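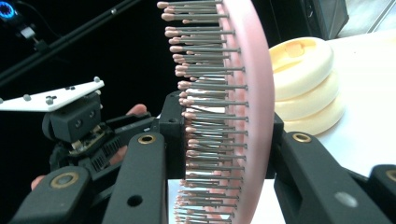
Home | Articles | Household Studies | Back Issues | Contact

Print this page | E-mail this page

Last updated: 1 November 2022

4. Brushes and combs

4.1 What was in the drawers

Of the 1272 objects logged in the Flokness bathroom inventory, 462 were for hair. Brushes, combs, clips, ties, a few things we could not place and put under "other". This section is on the brushes only. Clips and ties get their own treatment later and the combs are mostly dull, apart from the fine-tooth ones, which households keep for years after the need has passed.

The homes were in Nudarura and Ledo. Same form in both towns, same order of rooms, bathroom first and then wherever else people said their hair things lived. Hallway shelf, kitchen drawer, car. The car was not on the form to begin with and had to be added by hand, so the early Ledo sheets are thin on this point and we do not compare towns for it.

4.2 Sorting by pins and tips

We sorted brushes by what touches the head, not by handle or color. The Jayawardena scheme, which we started from, sorts by outline first (round, paddle, vent, other) and only then by pin. Fine for a shop. For our purposes it split up brushes that get dirty in the same way and collect hair in the same way, so we turned it around: pin material, then tip, then outline. A paddle with bristle and a paddle with metal pins are a long way apart in our tables. Some readers will not like this.

Metal pins with a ball on the end form one group. Figure 4 is from this group, a pink paddle brush seen edge-on, gray metal pins, each with a small rounded tip in pink like the back and rim. From this side the way the face bows outward is plain, and it is the view we reccommend for anyone using the scheme. A brush face photographed straight on looks flat whatever its real curve, and two of our coders argued over curve for most of a morning on account of that.

Figure 4. Paddle hairbrush, ball-tipped metal pins, side view.

Coding rule for tips: if any pin in the brush has a ball, code as ball-tipped. Missing balls go in the wear column. We did it the other way in the pilot (majority of pins) and it was hopeless, coders ended up going row by row under a lamp. Dropped in February.

4.3 Where hair and lint sit

Three places matter. The base of the pin where it meets the pad or rim, the gap between rows, and, on ball-tipped brushes, just under the ball. Hair wraps at the base. Lint does not wrap, it felts, and once felted it lifts out as a sheet or it does not lift at all. Households described this in almost the same words from one home to the next: "it comes off like a mat." Product residue was mentioned less than we expected. Maybe the question was badly put. It asked about "build-up" and several people took that to mean hair.

Cleaning was done with fingers, a comb dragged between the rows, or the tail end of a comb. A few used an old toothbrush with dish soap. Soaking was rare for padded brushes and people gave the same reason, that water gets in behind the pad and takes days to come out again. We have no measurments on this and only pass it on.

4.4 Keeping and replacing

Brushes are kept past their use. The usual pattern was one brush in use and one older brush lower down in the same drawer, handle toward the back. Asked about the older brush, people said guests, travel, or the dog. The dog answer was given in homes without a dog (the dog had died, or was planned). We coded the stated use and left it there.

Ownership within the home was looser than the interview guide assumed. The guide asks whose brush it is. Many answers came as a place instead, "the upstairs one," "the one by the door." Color did the rest of the work. Where a household had several brushes of the same outline they were nearly always told apart by color, and parents of young children said they bought on color for just this reason. Adults living alone had no name for the brush at all. The brush.

Replacement followed damage to the pad or the handle, seldom the pins. A brush with lost tips stayed in service, with complaints about scratching. Lost tips were noticed by feel and in most cases the person could not point to the pin right away.

4.5 Limits

Self-selected homes. Drawers tidied before we came, some people said so. Brushes in handbags under-counted for sure. The wear column was filled in by four coders and agreement on it was poor, see the appendix for the numbers, and we would not lean on it for anything beyond "some" or "none."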